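We use cookies to remember your preferences and to see which pages get read. By continuing to browse you agree to this. Accept | Manage settings

# Trnka: plain surfaces and their shadows

Trnka is a set of close-range colour pictures of plain household and workshop surfaces: painted walls, benchtops, shelf liners, cupboard doors, paper and card. Most are white or near white. The set was put together for people who need to tell a mark on a pale surface from a shadow falling across it, for example when checking a wall before repainting or looking over a benchtop at the end of a lease.

Maintainer: Miroslava Ďurica
Current release: May 5, 2023

## What's in it

The release has 1,383 pictures in 144 groups. A group is one surface in one position. The light may change within a group but the surface doesn't get swapped. Group sizes are uneven. The largest is a sheet of white card with 102 pictures, and several of the cupboard doors have only two or three.

There are three folders:

- `plain/` – surfaces with no marks recorded by the labeller
- `marked/` – surfaces with at least one scuff, stain, chip, pencil line or patch of filler
- `unsure/` – surfaces where the labellers disagreed and the disagreement wasn't settled

The `unsure/` folder holds 390 pictures. That is a lot, and it should be kept out of any scoring. It's fine for practice labelling.

## Labels

Each picture has one line in `labels.csv`:

- `group` – group number
- `surface` – wall, bench, shelf, door, paper or card
- `tone` – white, off-white, cream, pale grey or other
- `shadow` – none, soft, hard or mixed
- `mark` – yes, no or unsure
- `note` – free text, often blank

The colour label goes by what the surface looks like, without trying to correct for the bulb or the time of day. A cream wall under cool light may have been put down as off-white. If you need true paint colours this set won't give them to you.

Shadows are labelled soft when the edge fades out gradually, and hard when you could trace it with a pencil. Mixed means both kinds turn up in the same picture. Soft grey shadows on white are the most common case and also where most of the labelling mistakes are. 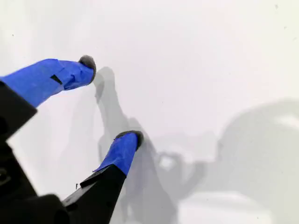
Miroslava Ďurica wrote back during the August review that soft should stay a single label, and that splitting it into light and heavy had only given the labellers one more thing to argue over. She also asked that a grey area never be put down as a stain on the strength of one picture if the group has others to compare it with.

Both points are now in the labelling guide. The old `soft2` value has been folded into `soft` and won't be coming back.

## How marks were checked

The labeller looked at the whole group before filling in the `mark` column. A grey patch that moved or changed shape with the light was treated as shadow. One that stayed put was treated as a mark, and if possible the surface itself was looked at again. Creases in paper count as marks. Joins between shelf panels don't.

For groups with a single lighting position there was nothing to compare, so many of those ended up in `unsure/`.

## Known problems

- Very bright whites lose detail. Fine pencil lines may be missing altogether.
- Walls labelled under the earlier Gimus scheme used "smudge" for anything grey. Most have been relabelled. Groups 12 to 19 have not.
- The Skindgate flat groups were labelled by one person only.
- Paper and card were hard to tell apart and the `surface` column shouldn't be leaned on for that.
- Notes are in whatever spelling the labeller used. Search for both "grey" and "gray".

## Splitting the set

Split by group, never by picture. Two pictures of the same benchtop look very much alike and will make your results look better than they are. A suggested split is in `groups.txt`, with the Skindgate groups kept together on the test side.

## Changes in this release

- Removed duplicate rows from `labels.csv`
- Merged `soft2` into `soft`
- Moved the tiled splashbacks out to Sollow, which covers patterned and glossy surfaces
- Fixed the missing header in `groups.txt`

## Corrections

Send the group number, the file name and what you think the label should be. A short reason helps, particularly for shadow and mark changes. Corrections to `unsure/` are welcome but are looked at last.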